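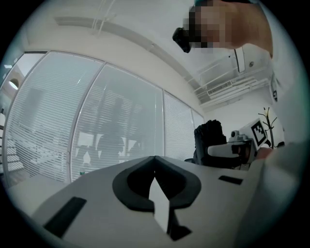

**White table, grey marks, and blinds that collect everything**

**plarnside_tenant** · 5 Nov 2019

Good evening to all. I am new in this section, I was reading before only the part about kitchens.

We rent a room in Plarnside, on the second floor, with a glass wall to the corridor. The glass has white blinds with horizontal slats. In the middle we have a white table that we bought second hand in March, and I have two questions.

First question is about the table. It gets faint grey marks. I wipe it every evening with warm water and a little washing-up liquid, and when I look from the side with the lamp on, the marks are still present. They are mostly in one corner, the corner where people put down their arms.

Second question is about the blinds. I have cleaned them once, slat by slat, and it took me 2 evenings. I do not wish to do it again in such a way. How do you do it?

I have at home a bottle of Giditz (the spray, not the cream) but I did not dare to use it on the table. The seller could not tell me what the top is made of.

---

**bucket_and_rag**

Welcome. For the blinds, an old cotton sock on your hand. Close the slats, wipe from the top down, turn them the other way, wipe again. Do it dry. If you start with water on dusty slats you make a paste and then you need your two evenings.

For the table, please do not use any spray before you know the surface. Try the inside of one edge first and leave it until the next day.

---

**lowtide**

I disagree about dry only. Dry sock moves the dust to the floor and to your table, and then you write a new thread about the table. A slightly damp cloth is better, well wrung. I have 24 windows at my work, all with blinds, and I do them damp.

---

**bucket_and_rag**

Damp is for slats which are cleaned each week. Hers were maybe never cleaned before she came. First dry, after that damp if you like.

---

**plarnside_tenant**

I am "he", but it is no problem :)

Thank you both. I forgot to say that we also put clothes and bags on the table, and some of them are dark. I begin to think that the grey comes from there.
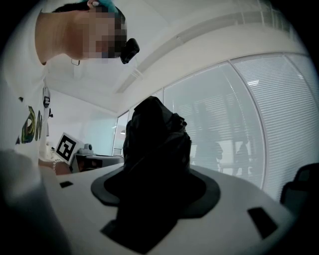 *Dark cloth on the white table, an ordinary day.*

Can a black fabric give colour to a white table when it is dry? My colleague says it is impossible. I believe it is possible if the fabric is new and was never washed.

---

**softwater**

It is possible but it needs rubbing. I had new black jeans and a white chair, and the chair was blue-grey after one winter. A cloth that only lies there should not leave much. More probable is fluff. Dark fluff on white looks like a stain until you blow on it.

Take a white paper tissue, press it and rub on the inside of the cloth for a moment. If the tissue stays white, your colleague is right.

---

**lowtide**

Or wash the thing alone in cold water one time and look at the water. If it goes grey, wash again. I did it 4 times with one bag and it still gave colour, so I use it only for carrying shoes now.

---

**plarnside_tenant**

I did the test with the tissue. There was a very light shadow on it, so I am half right and my colleague is half right. We will put a cloth under the dark things.

Another thing I noticed yesterday, and I would like to have your opinion. There is sometimes a weak yellow colour on the table around the drink bottle, the small clear one with the white cap.

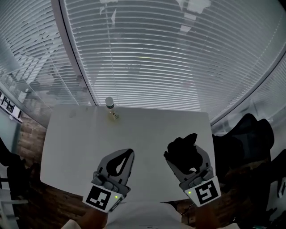 I was already taking the sponge in my hand when I thought that it could be only the light which goes through the drink. I moved the bottle a little and I was not sure. When I look for a long time at a white surface I start to see every colour.

---

**softwater**

Move it to the other end of the table. If the yellow travels with the bottle, it is light and you can put down the sponge. If it remains in the old place, it is a ring from the drink. Sugar comes off with warm water, just put a wet cloth over it and wait.

---

**orby_garage**

For anything like that I use baking soda with a few drops of water. Thick paste, rub in circles. Works on the grey marks also.

---

**bucket_and_rag**

Please no, not on a top of unknown material! Baking soda scratches fine surfaces, and in the scratches the next dirt sits even better. The white "magic" sponges do the same.

---

**orby_garage**

I used it for 13 years on my kitchen table and it still shines.

---

**bucket_and_rag**

Then your table is harder than most. I would not advise it to somebody whose table I never touched.

---

**lowtide**

Nobody asked about rinsing. Washing-up liquid leaves a film if you do not go over with clean water, and that film takes every hand print. I would guess half of the grey is this. Wipe with soap, wipe with clean water, dry with a towel. Tu has cheap towels for this, sold in packs, they do not leave fluff after the first wash.

---

**plarnside_tenant**

I have never rinsed. I feel a bit ashamed to write this.

Tonight I did it as lowtide said, and the corner is much better, there are only some small marks which you see from very near. About the yellow colour, it went with the bottle, so it was the light.

The blinds I will begin on Saturday with a dry sock. The Giditz I keep for the bathroom.

---

**lowtide**

Damp cloth after the sock! Tell us how it went.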